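About us › Our people

I'm Grethe, and I've packed toys at Kundcombe for 14 years. When the arms came in last March I was sure I'd be out!

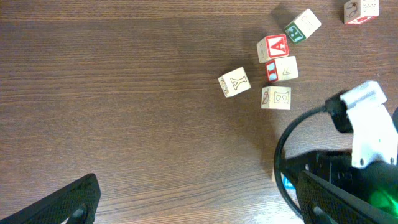 My wrists don't ache now, and I've moved on to checking and training – better hours too.

We practise new jobs on alphabet blocks first, and everyone on the floor gets a say before anything changes.
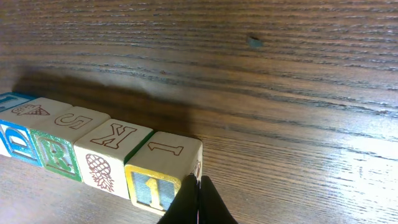

All 20 of us kept our jobs, which matters most to me.

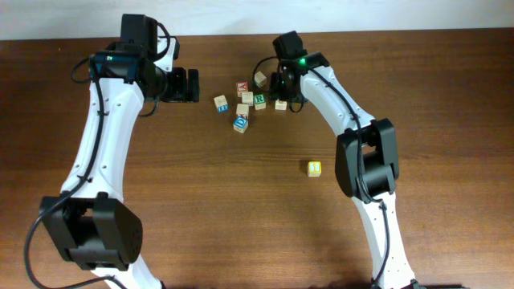
Shahnaz Wijesinghe says she still misses the chatter on the old packing line.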